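Fillgate

Fillgate is a two-armed coffee-serving robot cell built in a shared workshop by members of the Makon group. It is meant to load a capsule into a household coffee machine, place a glass, start the brew and set the filled glass on a tray. The project is often described by its supporters as a home barista. Its published record supports a narrower claim, and several of the figures attached to it have never been checked by anyone outside the group.

Design

The cell is built on an ordinary wooden table. Both arms stand on gray base plates at the near edge, with the coffee machine across from them, so that each arm reaches inward over the same patch of tabletop. Each arm carries a black gripper, and the left one also has a small sensor on a bracket above the wrist. Capsules are kept in a rod-type holder on the right. The shared reach was presented as a strength of the layout, although it also means that one arm can block the other, and early logs list a good many stops for that reason alone.
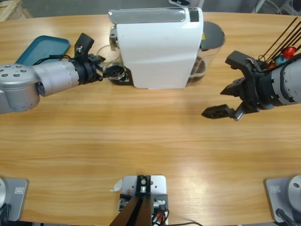

Gonçalo Arruda objected in the workshop's newsletter that a capsule machine already does most of the job. By his reckoning the robot replaces 2 short human actions, putting in a capsule and carrying a glass, and takes far longer over both. The builders answered that speed had never been the aim. Their original proposal, however, had promised a drink "in the time it takes to find a clean spoon."

Control

The software, called Babaei after the folder it was first kept in, plays back motions learned from a person guiding the arms. The group reports 2,544 recorded attempts. It is not clear how many of these were complete runs and how many were fragments, such as a single reach toward the drip tray, and the log format changed at least once along the way. Claims that the system "understands" the coffee task should be read with this in mind. Moving the machine a short way along the table was enough to require new recordings, according to the group's own notes.

Placing the capsule is generally held to be the hardest step. The lid has to be open and the capsule has to go in the right way up, and a capsule that sits crooked will stop the lid from closing. The builders' summary counts a run as successful if a person straightened the capsule by hand – a generous rule, and one that appears only in a footnote.

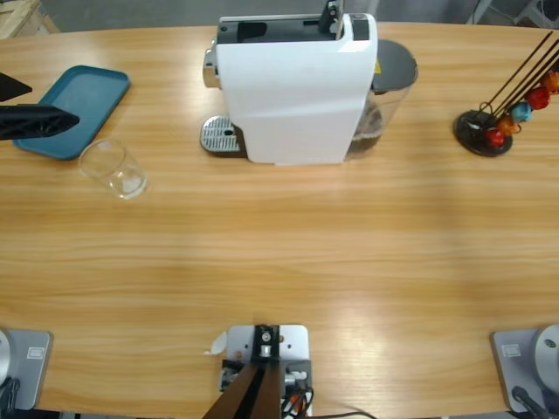
MAKON WORKSHOP, March

A notice under this heading announced that the cell had served 16 drinks in one afternoon. It gave no number for failed attempts and did not say whether anyone had stepped in. A later version of the notice dropped the word "unaided."

Handling of the glass

Clear glass is awkward for cameras, which tend to pick up whatever lies behind it. Fillgate avoids part of the problem by keeping the glass and the tray close to known positions. The gripper comes in low and holds the glass near its base, leaving the rim free. Critics have noted that a full glass held this way may tip more easily than one held higher up. No spill figures have been released.
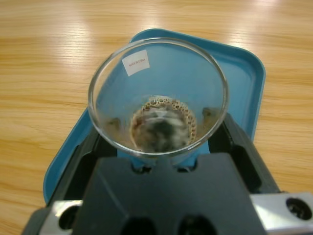 Clear glass between the gripper fingers, over the blue tray.

Reception and later work

A second workshop, Illham, tried to copy the build from the public notes and gave up after nearly two months, citing missing measurements for the arm mounts. Makon has since posted a drawing of the base plates, but the distance between them is still not marked.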